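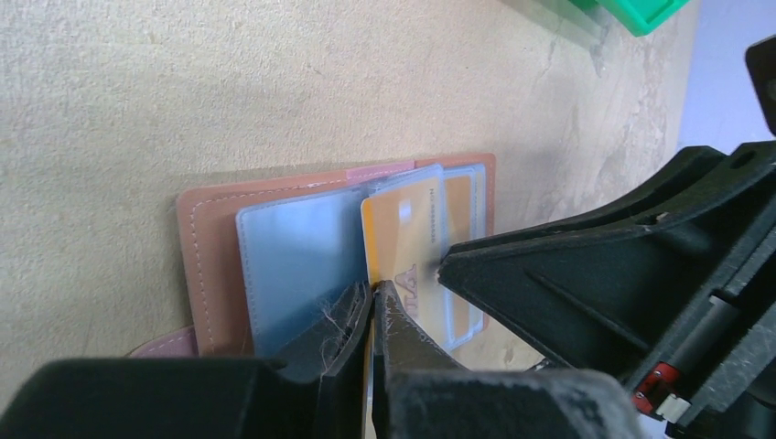
About Leltness

Hi, I'm Remedios Marquez, and I run Leltness out of two rooms above the old print shop in Washam. We sort small stuff. Wallets, handbags, desk drawers, that one kitchen drawer with the tape and the dead batteries — if it fits in your two hands, we'll help you find a place for it.

I started in my own apartment with a wallet I could barely close. It had every punch card from every sandwich place I'd ever walked into, plus a library card for a town I moved away from years ago. I emptied it onto the table one evening in November, sorted it into cereal bowls, and had so much fun that I called my cousin and asked if I could do hers. She said yes (she regretted it by the second purse), and then her neighbor wanted a turn, and off we went.

What we do

Most people find us through the wallet session. You bring the wallet, we open it flat on the table and go sleeve by sleeve. Cards you use every week go in front. Cards you use twice a year go in an envelope at home. I have a soft spot for the plastic sleeve pages, the kind you flip like a tiny photo album, and I will talk you into keeping yours if you have them!

Then there's the desk session, which is mostly pens. So many pens. We test them on scrap paper, and the markers go back together as a set when we can manage it. I love a full set of markers lined up by color. My business partner, Dexter Soriano, thinks this is a waste of time and would put them all in a mug. We have agreed to disagree.

Our bins

We sort into open bins, three side by side: white, red and green. White is for things that stay with you, so they go back in the bag or pocket they came from. Red is for things that need a decision. Green is for things that are leaving. No lids, so you can always see what you've put in and change your mind.

People get very attached to the red bin. That's fine, but it has to be cleared before you go home. Dexter is stricter about this than I am, so if you're a hoverer you may want to book with me.

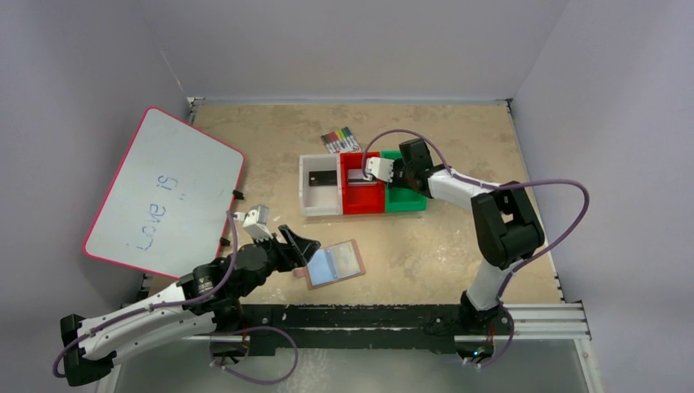

The bins in use, with a set of markers just behind them.

Who we are

There are two of us most of the time. I do the wallets and bags and nearly all of the talking. Dexter came over from Drurkum, where he spent years packing orders, and he can look at a box and tell you what will fit in it. He does desks, craft supplies and the big family jobs, and he also wrote our printed drawer guide, which is 22 pages long and has far too much in it about paper clips. I tease him, but we've handed out 150 copies and people do write back to say they used it.

Group evenings

Once a month we do a group evening at the Aquino hall. Bring one bag or one drawer's worth, no more — a lady once wheeled in a suitcase and we were there until very late. Tea is on us, and the cookies are whatever I felt like baking.

Coming to see us

We're at 221 Mill Row, up the stairs and through the blue door. Ring twice, the bell is shy. If stairs are a problem, call first and we'll set up a table downstairs or come to you. Our extension is 2311, and if we're in the middle of a session, leave a message and one of us will call you back that evening.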